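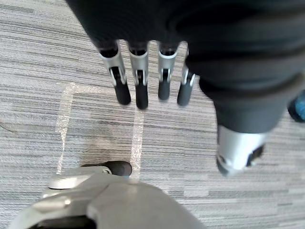 Page last changed: October

Gray stripes, laid straight: a talk with a carpet fitter

The carpet on the ground floor at Fimstead is gray with stripes. Most people who work there have never given it much thought, and the woman who fitted it takes that as a good sign.

"If they notice the floor, it's usually because something is wrong with it," she says. "A seam is lifting, or the door catches, or the stripes run off crooked toward the wall."

She has been fitting carpet in and near Caldeira since she left school. She started in houses, mostly stairs and bedrooms, and moved over to work spaces when the firm she was with closed down. Now she works for herself and buys nearly everything through Duveo, a flooring supplier with a warehouse on the north side of town. She asked us to leave her name out, as she already has more work than she can get to this fall.

We met on a Friday morning in her van, with the heater on, before she went to measure a dental office.

The Fimstead job was 1453 square feet over 3 rooms, with a short hall joining them. The old floor was a brown sheet vinyl that had been patched more than once. Under it she found adhesive from an even older floor, and getting that off took longer than laying the new carpet.

"You quote for the carpet and then you spend your week on your knees with a scraper," she says. "I put a line in every quote about what might be under there. People skip that line. Then I have to show it to them again."

Stripes were the client's idea. She had brought a book of plain grays, and somebody turned to the back, where the patterned samples were, and stopped at a gray with stripes in it. She told them what she tells everyone who wants lines on a floor. Old buildings are rarely square, and a stripe will show it. With a plain carpet you can follow a wall that wanders by an inch or two and the eye lets it go. With stripes, the wall starts to look as if it is leaning.

"So you have to decide what the stripes are going to be true to," she says. "You can't make them agree with every wall. I pick the wall you see from the door. If that one looks right, people believe the rest."

At Fimstead that meant the long wall opposite the main entrance. She snapped a chalk line parallel to it and worked out from there in both directions. By the time she reached the back of the largest room, the lines and the skirting were visibly apart. A row of cabinets was due to go along that side, and she had asked for the furniture plan before starting so that she would know it.

She does this on every job now. It came from a bad experience at Trerkell, a sewing school across the river, where she set the stripes by the window wall and then learned that the cutting tables would stand in the middle of the room, lined up with the opposite wall. The tables looked crooked. They were straight, and so was the carpet, but the two didn't match. She went back on her own time and relaid the room.

"That one still bothers me," she says. "Nobody complained, either. I just couldn't leave it."

The other question is which way the stripes should run. Shops tend to say that stripes make a room look longer, and she agrees with that up to a point. In the hall at Fimstead she would have liked to turn them across, to make it feel less like a tunnel. The client wanted them to carry on from the rooms without a break. She did it their way and says she can live with it.

On color she has firmer opinions. Gray gets chosen for offices and workrooms because people think it hides dirt. In her experience, one flat shade of gray hides very little. Light crumbs and thread show on dark gray, and dark grit shows on light gray.

"What hides dirt is having more than one shade in it," she says. "A bit of stripe, a fleck, anything that gives the eye something else to look at. That's the best argument for the stripes, really. I should have said so at the start and saved us a meeting."

Hiding dirt has a bad side as well. A floor that looks clean gets vacuumed less, and the grit stays down in the pile and cuts at it every time someone walks over. She tells clients to vacuum by the calendar and ignore how it looks. Her usual advice for a room in daily use is 2 slow passes, the second at a right angle to the first. Slow matters to her. She has watched cleaners go over a whole floor in the time she would take for a corner.

For spills she keeps it simple. Blot with a white cloth, from the outside in. Use cold water first. Don't scrub, and don't pour on whatever is under the sink. Most of the stains she gets called to look at are patches where somebody used too much soap, which dried sticky and picked up dirt from every shoe that came after.

"They say the stain came back," she says. "It's usually the soap."

We asked how long a floor like that should last. She didn't want to give a number. It depends on the chairs, she says, and whether anyone puts a mat at the door. Wheels are hard on carpet, and a person who sits in the same place and swivels all day will wear a patch that no amount of cleaning fixes. She likes clients to swap the furniture around once in a while, although she can't remember one who did.

She left 4 spare pieces at Fimstead, rolled and labeled with an arrow for the direction of the pile. The arrow is there because of stripes too. A patch turned the wrong way catches the light differently even when the lines meet, and after that it is all anyone sees. The pieces went in a closet behind the hall. She wrote on the closet door, on the inside, in pencil, what they were for.

"People throw them out," she says. "They're cleaning up, they find a roll of carpet, they think it's scrap. Then they call me and ask if I can match it. Duveo changes its stock all the time – so sometimes I can, and sometimes I can't."

Her own house has bare boards downstairs, with a rug in the front room. The rug is plain green. She looked at the clock on the dashboard, found her tape measure on the floor behind the seat, and went in to see about the dental office.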